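Textile Care Label Corpus: README

Version 2, released in January

This package contains transcriptions of care labels from household textiles: bed sheets, pillowcases, duvet covers, table linen and towels. There are 1,987 records. Each record is one label, typed by hand, with the text kept as it was printed, also when the printed text has mistakes. We made the corpus because we needed one for our own work on short multilingual texts, and we could not find a collection which was free to share. 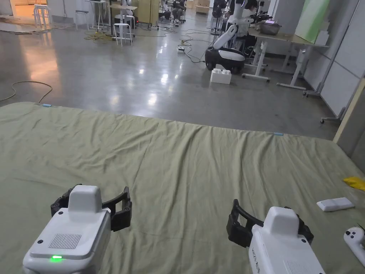
Maintained by: Ellar Group for Applied Terminology, Department of Translation Studies

What is inside

The file labels.csv has one row for each label. The file symbols.csv has the list of washing symbols and the short names that we gave to them. The folder notes contains the typing rules which our transcribers followed. Please read the rules before you use the column "text_raw", because line breaks are marked there with a vertical bar and this surprised several people in version 1.

Columns in labels.csv

record_id: a number, never used again if a record is removed
item_type: sheet, pillowcase, duvet cover, table linen, towel, other
languages: language codes in the order they appear on the label
text_raw: the full text, with line breaks marked
text_clean: the same text in one line, hyphens at line ends removed
fiber: fiber content as printed, for example "100% cotton"
max_temp: highest washing temperature in Celsius, empty if not given
symbols: short names from symbols.csv, separated by spaces
typed_by: initials of the transcriber
checked: yes or no

How the labels were collected

Most of the labels come from two sources. The first is the Givard linen rental service, which let us copy the labels of items that were going out of use. The second is the sample room of Magaña, a shop for home textiles. The remaining 96 records were sent by students and their families. We did not cut any label from an item that was still in use.

Fitted sheets were the slowest. The label is often sewn inside the corner seam, near the elastic, and after many washes the print is very weak.

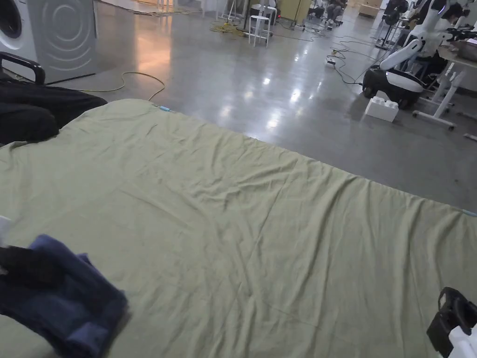 Where a letter could not be read, the transcriber typed a question mark in square brackets. Please do not treat this as part of the original text. If more than half of a label was not readable, we left it out of the corpus.

Checking

A second person typed 400 of the labels again without seeing the first version. The differences were mostly in accents and in spaces before the percent sign. Emiliano Sandoval decided all the cases where the two versions did not agree, and his decisions are listed in notes/decisions.txt. The other records were read once by a person who did not type them, except those with "no" in the column "checked".

Known problems

French and Spanish are present much more than other languages. Portuguese is sometimes marked as Spanish when the label has only two or three words. The symbol for drying flat was confused with drying in the shade in some early records, and we have corrected only those which were reported to us. Brand names are replaced by the word BRAND, but in a few rows a web address may still be there.

The corpus should not be used for deciding how to wash a real item. Rules for labels are different from country to country, and many of our labels are old.

Changes from version 1

The columns "text_clean" and "checked" are new. Duplicate labels from the same production series were removed. The files are now saved as UTF-8; before, they were exported from the Atex table editor with a different encoding.

License and contact

You may copy, change and share the data if you name the group. Corrections are welcome. Please send the record_id and the text as you think it should be, one correction per line, to the address in the file CONTACT.txt.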